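Slippers by the Door: Getting the House Shoes off the Floor

I am a big believer in house slippers! We take our outdoor shoes off at the door, guests too, and for years the price of that lovely clean carpet was a heap of slippers that everybody tripped over. I tried a basket (you end up digging for the left one), then a bench with a lid (no one lifts the lid), and then I cleared out an open shelf and never looked back.

An open shelf works because you can see what you've got. People put things back when the spot is right in front of them, and they grab the right pair on the way past. You don't need anything made for shoes, either. A leaning shelf, an old bookcase or a couple of boards on brackets will do nicely, as long as the lowest levels are easy to reach.

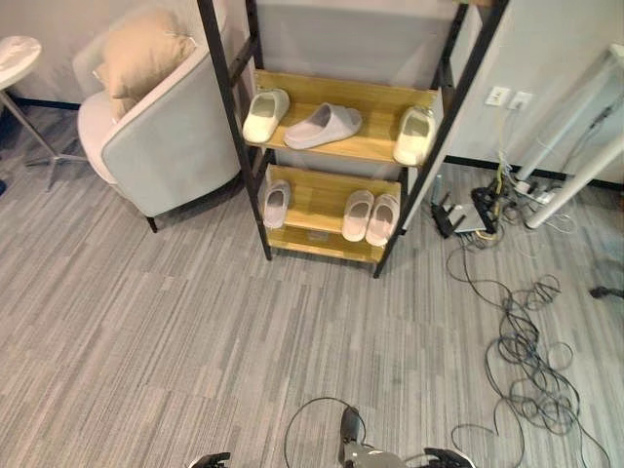

Pairs are the secret to the whole thing. Give each person a stretch of shelf as wide as two slippers side by side and try to stick to it. Heels to the wall and toes out is my favorite way, like the two pink ones at the right end of the lower shelf, and it takes up very little width. A single slipper at the far end of a shelf, or a pair with another shoe in the middle, is your cue to do a quick match-up. I do mine while the kettle is on and it is strangely satisfying.

Do check the depth before you settle on a shelf. Stand your biggest slipper on it with the heel right at the back. If the toe pokes out a little, no harm done, but if half the shoe is hanging in the air it will get knocked off every time someone walks by. Turning big ones sideways helps – you lose some width, but they stay put.

Keep the bottom board free if you can spare it. I use mine for wet-weather visitors, with a boot tray I slide in when it's pouring, and the rest of the time it makes vacuuming so much quicker.

A chair close by is a real treat, especially for anyone with stiff knees. My neighbor Deirdre Foley moved her armchair next to her slipper shelf last June and now her whole family sits down to change shoes instead of hopping around holding on to the wall.

A few more things I've picked up:

Pale slippers show every mark, so wipe smooth ones with a damp cloth and a drop of dish soap, then let them air dry away from the radiator.

Fabric ones that can go in the wash do best in a pillowcase, on a cool cycle. Check the label first!

Sprinkle a little baking soda inside overnight and tap it out in the morning – wonderful for slides that get worn barefoot.

Twice a year, try on the guest slippers yourself. If the sole has gone flat or slick, out they go.

Next time I'll get on to winter boots, and I already have plenty to say about laces.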